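From: Bram Smits
To: shopfloor-automation list
Date: December 23, 2019
Subject: Re: [shopfloor] What happens with the packers after the arm comes?

Hello Amber, hello all,

Thank you for your mail. I wanted to answer earlier, but the weeks before the holidays are very full in our packing hall. I answer between your lines.

Amber Visser wrote:

> We are a small firm (we pack spare parts for garden machines) and
> the owner wants to put one arm at the end of the sorting table. I am
> team lead of the late shift. My people ask me every day if they will
> lose their place, and I have no answer for them. The seller talks
> only about speed. Can somebody who has done this already tell me how
> it went for the people? Not the machine, I can read about the machine.

I can tell you how it went at Rimard. We are a packing firm with 30 people in the hall, on two shifts. We began with the first arm in July, on the line for Mulder, who makes wooden and plastic learning material for schools. The kits have many small pieces, and the picking of these pieces into trays was the work that everybody disliked most. It is the same movement the whole shift, and we had much trouble with wrists and shoulders.

No one was dismissed. I write this first because I think it is what your people want to hear. But I must also say that two colleagues left by themselves in the autumn, and one of them told me clearly that it was for the new work. She liked to work with her hands and talk to her neighbor at the table. Now she had to stand alone at a screen for a part of the day. I understand her. We did not think enough about this when we made the plan.

> Did the hours change? Here we have a bonus on pieces per shift and
> nobody can say what happens with it.

Yes, and please settle this before the arm is in the building! We had the same kind of bonus, 150 trays per person in a shift was the line where it started. When the arm picks the half of the tray, this number has no meaning anymore. For seven weeks the bonus was simply paid as an average of the spring months, and in that time Ans Postma from the works council negotiated a fixed amount for everyone on the line. Some fast packers get now a little less than before. They are still angry, and I cannot say that they are wrong.

The hours are the same. The breaks are better, because the arm can be stopped and the line does not fill up behind you. Before, if you went for a coffee, your neighbor had to work double.

> Who fixes it when it stops? The seller says that "an operator" can do
> it but we do not have such a person.

We also did not have such a person. Skikavik, who sold us the arm, gave a course of two days for four people, and the rest we learned by standing next to it. I asked that all four come from the packing table and none from the office. This was discussed a lot, but I am still glad about it. Marloes Jansen, who packed for eleven years, is now the one who teaches the others. She has a new function and a new pay grade. The other three have only the extra task, without a grade, and this is a point that we will open again in the new year.

Most stops are small. The arm comes a little beside the piece, or two pieces lie against each other, or a piece is turned in a way that it does not like. You do not need to be an engineer for that. You need somebody who knows the pieces, and that is your packers.

> What does a normal working day look like for them now?

I put the day of our line operator, as we have it on the paper next to the table. It is a translation from Dutch, so forgive the style.

1. At the start of the shift, read the notes of the shift before you. Ask if something is not clear.

2. Wipe the white surface and take away pieces that stayed from yesterday. Check the screws of the gripper by eye. If one looks loose, do not start, call Marloes or the technical service.

3. Put the arm in slow mode and let it do one piece of each sort. We always start with a red cube, because it is easy to see on the white. Look if the two finger tips come next to the cube and not on top of it. Keep your own hands outside the yellow line on the floor.

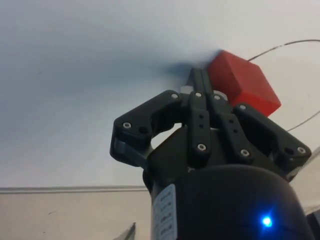

4. If the slow round is good, go to normal speed and fill the trays together with your colleague. The arm takes the cubes and the blocks, the people take the cards, the strings and everything soft.

5. Change places after every break. No one stays at the screen for the whole shift.

6. At each stop write one line in the book: which piece, what you saw, what you did. Do not write who made the mistake.

Point 5 was not there in the beginning. We added it after the colleague left that I wrote about, so for her it came too late. Point 6 was a wish from the packers. They were afraid that the book would be used in the yearly talks. The management has signed that this will not be done, and since then the book is much more honest. We have now 222 lines in it, and I learn more from it than from the reports of the software.

> Would you do it again?

The arm yes. The way we told the people, no. They heard it from the electrician who came to measure the floor, and after this we needed months to get the trust back. If your owner has not yet signed, ask him to come to the late shift himself and say what is decided and what is not decided. Also the late shift, please, not only the morning. With us the late shift got always the second-hand news.

Tineke Vanhove from Pradance has perhaps another opinion, they have three arms already and a much stronger union. Tineke, if you read this, can you say how you solved the grades?

I can send you the Dutch text of our bonus agreement, Amber, but only in a private mail, I have to take out the names first. I am back at work after the first week of January.

With kind regards and good holidays to everybody,
Bram Smits
Rimard, packing hall, early shift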